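Preparing Small Parts for the Plurnwood Repair Library

The Plurnwood Repair Library accepts donated spare parts from residents throughout the year. Parts are lent or given to households that repair their own appliances, clocks and hand tools. Please follow the steps below before bringing a donation to the counter.

Step 1. Clean each part. Wipe away grease with a dry cloth and remove any old labels. Do not use water on electrical components.

Step 2. Sort by type. Gears, springs and screws should be kept apart from capacitors, switches and cable. An open bin with low sides is suitable for sorting at home – deep boxes tend to hide the smaller items.
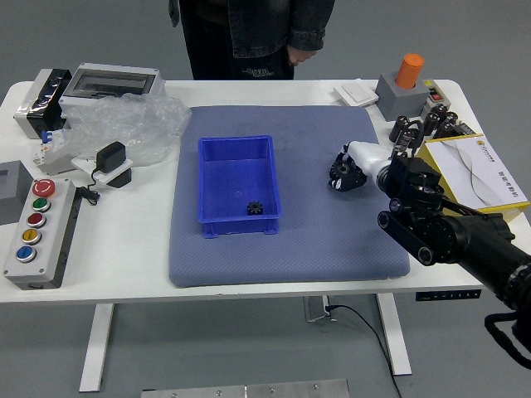

Step 3. Bag and label. Place parts of the same size in one clear bag and write the make and model of the original appliance on the outside. If the model is not known, write "unknown" and give the type of appliance. A bag should hold no more than 40 pieces.

Step 4. Complete the donation form. Forms are available at the counter and through the Flikora online catalog. Enter one line for each bag. The catalog currently lists 1,856 entries, of which 1,274 are mechanical parts, and donors are asked to check it first for items already held in quantity.

Step 5. Deliver the donation. Bags may be left at the Ulum Street entrance during opening hours. Donations weighing more than 2 kilograms must be arranged in advance.

The library does not accept batteries, broken glass or parts from gas appliances. Capacitors must be fully discharged by a qualified person before they are handed in.

Donors receive a receipt once the bags have been checked. Forms issued before March remain valid.

Page last reviewed 10th August.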